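In Praise of the Loud Bedspread

Somewhere along the way we all agreed that a bedroom should be beige. I spent 3 years under an oatmeal comforter and I can't tell you one thing about it, except that it showed every drop of coffee. Then I walked into the little fabric shop in Bendlow one December and came out with the brightest thing on the shelf (and a second one, for the guest bed!).

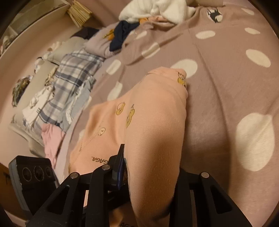
Pattern is cheerful, and cheap cheer is worth having. Paint takes a weekend and a rug costs a fortune, but a bed is the biggest thing in the room and you can change its whole mood before breakfast. Put big white polka dots on mauve and even a peach baby outfit lying on top looks like part of the plan. Stripes do it too, and so do giant lemons. I'm saving up for the lemons.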